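Down to the Last of It: A Talk on Using Things Up
Speaker notes, Drisholm Library evening series

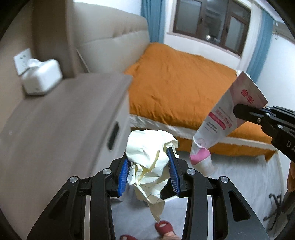

Corinne Haldeby
Household columnist, the Kvam Letter

Opening slide, leave it up while people find their seats. Crumpled yellow paper, a tube with its cap pointing at the floor. Let them look at it while the coats come off. Welcome everyone, thank the library for the room and the tea, and mention that the handout is by the door.

Start with my grandmother's kitchen, as usual, but keep it short this time (last spring I was still in her pantry when I should have been on to soap). She had a drawer for string and a drawer for paper, and a shallow blue dish by the sink where the ends of the soap went. As children we thought the dish was disgusting. I have one now.

Ask the room: what is in your house right now that is nearly finished? Wait for it. People need a moment, and then they all talk at once. Shampoo always comes up first, then mustard. Let it run a little, it warms everybody up and I enjoy it too much to hurry.

SLIDE 2. The nearly empty shelf

My own bathroom cabinet, when I finally took everything out of it one rainy afternoon in June, had 22 containers in it. I'm a person who writes about this for a living! Most of them were open, and several were the same hand cream, bought again each time the old one got hard to squeeze. Be generous here. People laugh, but some of them look worried, and I want them to know they're in good company.

Talk about why we quit early. The last part of anything is slow. The pump sucks air, the jar needs a long spoon, and the new one is sitting right there on the shelf looking full and cheerful. It's a very small impatience, and we have it over and over, all year long.

SLIDE 3. One open at a time

The rule I use at home is simple enough to say in a breath: one open, one waiting. When the open one is done, the waiting one comes forward and goes on the shopping list. I've kept this up for six years, with a bad patch when we moved to Ernance and everything was in boxes.

Go through the practical bits slowly, since people write these down. Flatten a tube from the closed end with the back of a comb, against the edge of the counter. Stand bottles on their heads overnight in a mug. Add a spoonful of warm water to the ketchup and shake it straight into the soup pot. Vinegar in the mustard jar, lid on, shake, and there is your salad dressing. With lotion, please remember that cutting the package open means using it up within a few days and keeping it covered.

Say clearly: if it smells wrong or it's past its date, throw it out. Somebody always asks about eye makeup. The answer is throw it out.

SLIDE 4. Paper

Change of pace. Paper is my favorite part, so watch the clock.

Paper gets a second life more easily than almost anything else we own. Keep a clip of one-sided sheets next to the phone. Cut the clean halves of old letters into quarters for grocery lists. Wrinkled wrapping can be pressed with a barely warm iron under a dish towel — no steam, and keep it moving — and it comes up well enough for a birthday. Wadded sheets go into the toes of wet shoes, or around glasses when you're packing.

Read the bit from my column about the neighbor on Nalia Street who did all her Christmas cards on the backs of old calendar pages. About 400 readers wrote in after that one, mostly to tell me what they do with calendars.

SLIDE 5. When to stop

This part matters to me, so don't rush it even if we're running over. My grandmother kept some things she should have let go. There was string in that drawer too short to tie anything. Saving can turn into a weight, and I don't want anyone going home tonight feeling guilty about a dried-out marker. If the jar has been waiting for its purpose longer than you can remember, recycle it and enjoy the space.

Then questions. Repeat each one back so the people near the radiator can hear. If it's quiet, ask about candle ends, which is good for ten minutes.

Before they go: soap dish pattern is on the back of the handout. Chairs get stacked along the window side. Take the blue dish home this time.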